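Stomen Student Robotics Forum > Course Projects > Book Sorting Unit

4 min read

bosau_lab_coordinator wrote:
Members of the November cohort are asked to use this thread for all questions on the book sorting unit. Each team will collect demonstrations with the hand-held gripper in the reading room and submit them for review before any training time is assigned. The requirement remains 13 accepted demonstrations per team for each task. The two tasks are picking a single book from the table and taking the top book from a pile.

tmarsh_team7 wrote:
Our team requests clarification on the starting layout. The handout states that books should be "arranged naturally," and two members of our team read that phrase differently. One holds that the books should be spaced apart. The other holds that some overlap should be permitted.

bosau_lab_coordinator wrote:
Overlap is permitted. The layout should resemble a table that readers have been using, with single books and at least one pile. Teams should vary the order between demonstrations. 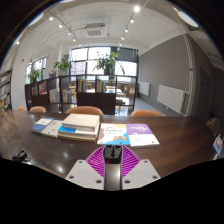

How many people should be present during a recording session?
Two members of the team should attend, one to operate the gripper and one to keep the log.

gridline wrote:
I must respectfully disagree with the guidance on overlap. Last term our team worked with overlapping covers, and the reviewers returned a large share of our submissions because the fingers moved a second book. Thin picture books are especially difficult. It would be fairer to begin with separated books and introduce overlap in the second task only.

erdem_mentor wrote:
The concern is understood. However, a model trained only on separated books performs poorly when it is tested on the Cimel arm, where the judges set the table themselves. The Erdem mentors recommend that overlap be included from the start and that the operator approach from the open side of the book.

gridline wrote:
I accept the point about the judges. I would still ask that a slight movement of the neighboring book not be grounds for rejection. The scoring sheet does not mention it at all.

bosau_lab_coordinator wrote:
That is a reasonable request. The scoring sheet will be revised as follows: a neighboring book may shift, provided that it stays on the table and is not lifted. Submissions already returned for this reason may be sent in again without penalty.

quietservo wrote:
May I raise the matter of glare? A polished tabletop reflects the ceiling lights, and our first set had bright spots close to the covers. Should teams request a cloth?

erdem_mentor wrote:
No cloth should be used. The test table is also polished, and the training material should match it. Teams may change where they stand if a reflection covers the edge of the book they intend to grasp.

tmarsh_team7 wrote:
One further question concerning file limits. Is the 3000 figure in the handout a limit on each demonstration or on the full submission?

bosau_lab_coordinator wrote:
It applies to each demonstration and is counted in recorded steps. Longer recordings will be trimmed at the end, so operators should avoid waiting before the first movement.

quietservo wrote:
Thank you. Our team will record again at 7 with the revised sheet.

18 comments | 6 shares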